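Jaanus Krūmiņa
11/27/25

1/ Notes on swapping controllers for our teleop rig. We had been running the Garnano handles since September. This is what changed when we moved to the Peltport pair with marker cubes. Long thread, mostly numbers and complaints.

2/ The task is the same for both: pick a peg, move it across the bench, put it in a hole with a tight fit. Same arm, same gripper, same operators. Only the input side changes.

3/ Garnano first. Inertial tracking only. It feels quick, and the trigger travel is the best I have used. The trouble is drift. After a few minutes the hand in the headset and your own hand disagree, and you start correcting without noticing.

4/ You can reset it with a double press. Operators forget, or do it mid-grasp, and then the arm jumps. We put a speed limit on the follower to make that safe, and the limit made everything feel like treacle.

5/ The cubes fix position from the printed tags, so there is no slow drift to correct. The price is line of sight. Turn your wrist so that only one face shows and the pose gets noisy, mostly in rotation.

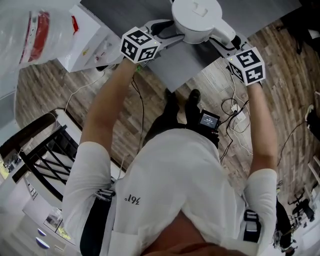
Both cubes in hand at the grey table, base unit at the far side.

6/ Cable routing matters more than I expected. A stiff cable on the arm pulls the wrist one way and the operator pushes back all session. Re-clipping it with more slack did more for comfort than any filter setting.

7/ Numbers. 1304 logged attempts across both sets, 16 operators. Failed insertions fell from 61 with Garnano to 2 with the cubes, counting only the final block of equal length for each. Earlier blocks were used for practice and I have left them out.

8/ Where the cubes lose: anything with a big wrist roll. Pouring, turning a knob, screwing on a lid. The Garnano set is still better there, provided you reset it before each go.

9/ Tried the Atton filter on top of the tag poses. It smooths the jitter nicely but adds lag you can feel on the peg. Switched off for fine work, left on for pouring.

10/ Omerović asked if we could fuse the two – tags for position, inertial for rotation. Probably. The clocks on the two sets do not agree, so that comes first. Will post the timing plots when I have them.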